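The hand-held gripper at Onstead is the tool I know best, so I took on this entry for the Grevmont equipment wiki. It covers how the unit is set up, looked after and repaired. I've kept the words plain, because the older Marchetti notes nearly put me to sleep!

The part that does the work is the linkage: two black arms on silver pivot pins, carrying a pair of blue fingers that close on whatever you want to pick up. Everything I fuss over is somewhere in there. I do my first check with a small packet, the crinkly sachet kind, pinched by one end. It's a mean little test – thin film finds any gap between the fingers, and if one of them leans you feel it right away.

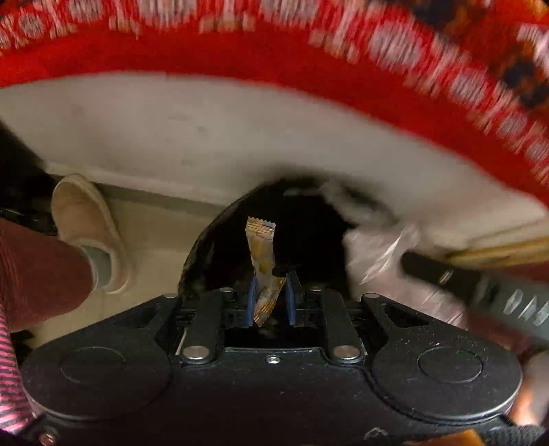 **Category: Setup and daily care**

Start with the tool in your lap and work the fingers open and shut slowly. You want both arms to move together (if one lags, stop and look at its pins before you do anything else). Then wipe the blue fingers with a barely damp cloth. I used to use a stronger cleaner and I regret it, the surface went slick and I had to change the pair.

Our unit is number 2959 in the Onstead register, and we log every session against that number. After 100 sessions it gets a full strip-down: pins out, holes cleaned, arms back on the same side they came from. Mark them! I mixed up left and right once and spent a whole evening chasing a wobble I had made myself.

**Category: Repair**

Most repairs come down to a worn pivot. The sign is a small click as the fingers meet, and you'll hear it before you see anything. I swap pins in pairs, never singly, and the last pair came out after 46 sessions – early, but we'd been doing a lot of bags that month. Clear plastic bags are hard on my patience too. They bulge up between the fingers when you squeeze, so I close slowly and let the film settle before I lift. 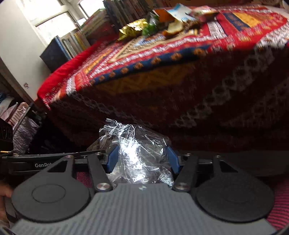

Cerkeditz, commenting on this entry, disagrees with me about swapping in pairs: with a fresh pin beside a half-worn one the arm runs fine, they write, as long as you check it again after 2 sessions, and they would rather keep the good pins in the box. Fair enough, and I may try it in July when the next strip-down is due. Until then the pairs rule stays in the Onstead log.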